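Rent strike, month two

30 Mar 2018

So the hearing got postponed again. I took the morning off, rode two buses to the Nesstead courthouse with a bag of sandwiches, and the whole thing was over before I'd found a seat! The lawyer for Kudura, the company that bought our buildings last August, said they needed more time to go through the repair records. Fine, but we've been waiting on those repairs for 200 days.

For anyone new here, 90 households on Negash Street are paying their rent into a separate account until the heating gets fixed. The last increase put my place at 662 a month, and I can still see my breath in the bathroom.

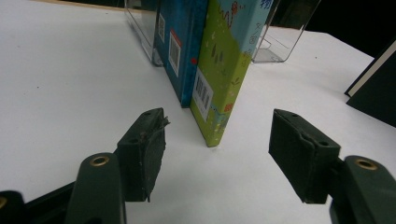 The next tenants' meeting is at Ilse Kramer's apartment, and we need to settle what goes in the letter to the city. I want it short – dates, apartment numbers, what's broken – and Ilse wants the full history going back to the old landlord. We'll probably argue until the tea runs out. My own list starts with the kitchen window seal, which is peeling off in a ragged dark strip a lot like the one on that green fingertip pad, and lets the wind straight in. Then the hall light, then the boiler (of course).

If you live in the building and haven't signed yet, the sheet is with Ilse. Bring copies of anything Kudura has sent you, even the boring stuff – I missed a notice in my own pile for weeks.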